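I've had the Trondum hand gripper for three weeks now, on the Kendale hire scheme, and a few people have asked whether it's worth the money. The short answer is yes if you plan to record your own tasks and no if you only want something to play with. The longer answer follows.

The kit is a gripper with a handle. You hold it, you do a job with it, and the camera on it records what you did so that the recording can be used to teach a robot arm later. There's no arm in the kit. You can buy one from Trondum or use your own, and I have an old one in the spare room that I'm slowly getting back into order.

## What comes with it

The gripper, a charger, a spare set of finger pads, a strap, a small bag of screws and a card with the setup steps on it. The manual is a download. It's clear enough up to the part about syncing the clock, where it refers to a menu that has since been moved. The setting is under Storage, in case you've ended up here looking for it.

Buying it outright costs £830. Kendale hire it out at £84 a week, with a deposit of £200 that comes back when the kit does. I hired it because I wasn't sure my wrist would put up with it, and three weeks has cost me £252, so I'm already past the point where hiring looks clever. They don't take hire fees off the price if you decide to buy. I asked.

## Setting up

It took an evening. Charging was quick and the calibration was dull. You open and close the fingers when the app tells you to, then wave the whole thing at a printed sheet of squares until the bar fills up. My first printout was scaled to fit the page, which made the squares too small, and the app passed it without complaint. All my recordings from that night had the wrong distances in them and I had to throw them away. Print at full size and check a square with a ruler.

The app itself is called Waaka. It's fine. It does three jobs: start, stop and label. Labels can be typed or picked from a list, and the list remembers what you used last, so a long session on one task goes quickly. I'd like a way to delete a bad take straight from the handle, as at present you have to put the gripper down, find the phone and scroll.

## Using it

The first thing I noticed was how slowly I had to move. A hand does a lot of small corrections without being asked, and with two rubber pads you have to do them with your arm. Picking up a mug is easy. Turning it round so the handle faces the other way took me most of a morning to get smooth.

It's comfortable for half an hour. After that I feel it along the outside of my forearm. The strap helps a bit, and so does standing on a step when the work is above chest height. I now do two sessions a day with a long gap between them and don't try to be heroic about it.

I've kept to jobs round the house so far:

- putting cutlery into a drawer
- moving tins from one shelf to another
- opening and closing cupboard doors
- folding tea towels (poor)
- taking flat panels and shelves in and out of things

By Friday I had 267 takes saved, and I'd call most of them usable. The tins are the best of the lot. The tea towels are the worst, and I don't think that's the gripper's fault. Cloth needs a second hand, and I only hired one gripper.

The wide lens takes some getting used to when you play the takes back. Straight lines bend towards the edges and things at the side look further off than they are. For training it's useful to have that much of the room in view, and after a day or so I stopped seeing it.

## The arm side

I can't say much about this yet. I've trained one small model, on the tins, and run it on my own arm with a pair of Balwood fingers that are close in shape to the Trondum ones but not the same. It reached for the tin every time and closed on it about half the time. Some of that will be the fingers. Some of it is that I recorded everything in daylight and tested it in the evening under one lamp.

If you're going to do this properly I'd match the fingers on the arm to the fingers on the handle from the start. Trondum sell a set for arms. They were out of stock when I looked, with April given as the date for more.

## Complaints

The charging port is on the underside, so you can't stand the gripper up while it charges. The carry bag is too small for the gripper with the strap fitted. The status light is hard to see in a bright room, and I've twice done a whole run of takes without recording any of them. A buzz when it starts would fix that.

Support has been good. I wrote to Kendale about the clock setting and had a proper reply the same day, from someone who had plainly used one.

## Would I buy it?

Probably, but second hand if one turns up. The hire runs out next week and I still have a list of tasks I'd like to get through. If I were starting again I'd write the list first, clear a weekend for calibration and practice, and then begin the hire. I spent most of my first paid week learning to hold it.

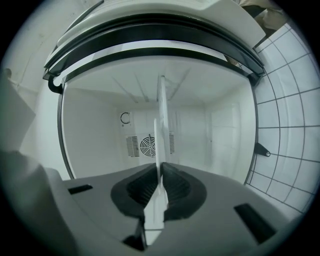

Thin, flat things are where I changed my mind about the finger pads. I'd taken them for a weak point, as they looked soft and I expected anything stiff and narrow to twist between them. With a white plastic sheet stood on edge, the ribbed faces close on it low down and there's still room for a short length to carry on below the pads, so you can choose how much to leave sticking up. White on white is a harder test for the camera, with the sheet up against the plain inside of the compartment, but the round fan grille at the back gives me a fixed point to line up with when I play a take back. I'll be doing more of these before the kit goes back, with the sheet held at different heights, and I'll put the results up once I've trained something on them.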